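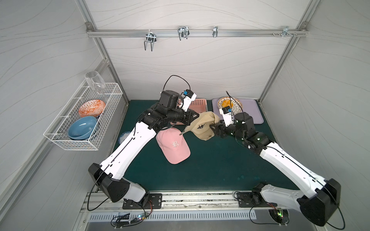

**Ticket:** Cap-stowing task, intermittent failure to separate stacked items
**Opened:** 9/3/25
**Site:** Tirilden Test Facility, dual-arm cell
**Software:** Cituditz task controller
**Reported by:** Efe Onuoha, Household Task Evaluation
**Assigned to:** Bogdan Mocanu, Manipulation Support
**Priority:** Medium
**Status:** Open, workaround in place

## Reported issue

The cell is being evaluated on a tidying routine in which two baseball caps, one pink and one beige, are moved between the work mat and a plastic basket. The routine is to be performed in both directions. Placing the caps in the basket is acceptable. Taking them out again is not reliable when one cap is stacked on the other.

Of 178 removal attempts in the current evaluation period, 26 ended with both caps leaving the basket together or with the arm stopping on a force limit. The controller recorded 11 of these as successful. The requester regards the incorrect success reports as the more serious matter, as the same controller is proposed for the Plikenetti household trial, where staff will not be watching each cycle.

## Expected behavior

1. The controller selects the upper cap.
2. The gripper takes the brim and lifts without moving the lower cap.
3. If more than one cap is raised, the arm returns both to the basket and reports a failed attempt.

## Support log

**Entry 1, B. Mocanu.** Logs received. Calibration of both arms was checked against the reference values and found to be within tolerance. Gripper force was also within tolerance. The fault does not appear to be mechanical.

**Entry 2, E. Onuoha.** The requester confirms that the fault has been seen with either arm leading. It has not been seen when the caps are lying apart on the mat. A wrist view of the stacked arrangement is attached.

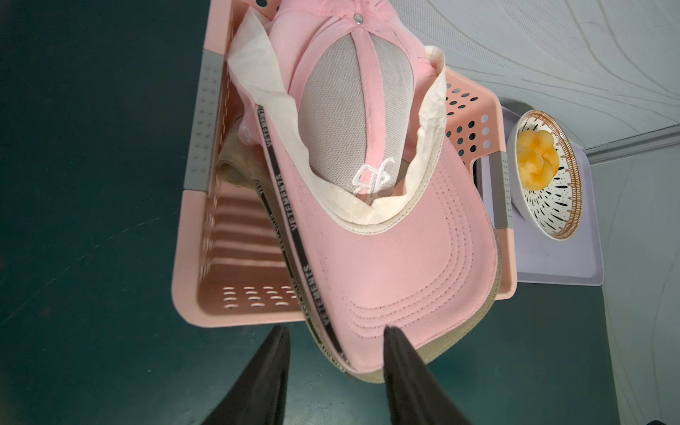 *Wrist camera view: gripper fingers at the brim of the pink cap, with the beige cap underneath.*

**Entry 3, B. Mocanu.** The attachment is helpful. The two brims follow nearly the same curve, and only a thin arc of the beige one shows below the pink. The segmentation step is likely to treat them as a single object in this arrangement. Please also note the woven strap with repeated lettering along the left side of the stack. A loose strap can be caught during a lift, and the controller has no model for it. The tissue paper in the crown of the upper cap may be a further difficulty, as it changes the outline the controller expects.

**Entry 4, E. Onuoha.** The requester asks whether the strap and the tissue paper should be taken out for testing. It is noted that caps in a real closet are often kept with paper in them, and that a result obtained only with bare caps would be of limited use to Plikenetti.

**Entry 5, B. Mocanu.** Agreed. The items should remain for the main test. A separate short series without them is requested so that the causes can be told apart. Please run up to 45 attempts and keep the basket in the same position for all of them.

**Entry 6, E. Onuoha.** Short series completed. Double lifts still occurred, although less often. Force-limit stops did not occur. In the requester's view, this supports the explanation that the strap or the paper is responsible for the stops and that the matching brims are responsible for the double lifts.

**Entry 7, B. Mocanu.** Findings accepted. The ticket has been divided into two work items. The success check currently tests only whether the selected cap has left the basket. It will be changed to test what remains in the basket as well.

## Workaround

Until the change is released, operators are to observe the following:

- Set the grasp mode to "side offset" before any removal run. Cycle time will increase.
- Review the wrist camera recording for every attempt reported as successful.
- Do not reach into the cell to separate the caps while the arms are enabled.
- Enter double lifts in the log as failures, whatever the controller reports.

## Note on readiness

The Adebisi review group has asked whether this ticket affects the statement that the cell can perform light household tidying without supervision. Support's position is that it does. Handling a single soft item on an open surface may be described as ready for trial. Sorting soft items that overlap may not, and the present failure rate would require a person to attend. The wording of the statement should be held until the revised success check has been tested at Tirilden on the stacked arrangement.

## Pending actions

| Action | Owner | Status |
|---|---|---|
| Revise success check | B. Mocanu | In progress |
| Retrain segmentation on overlapping brims | B. Mocanu | Not started |
| Repeat removal series, strap and paper left in | E. Onuoha | Waiting on release |
| Send interim notice to Plikenetti | E. Onuoha | Done |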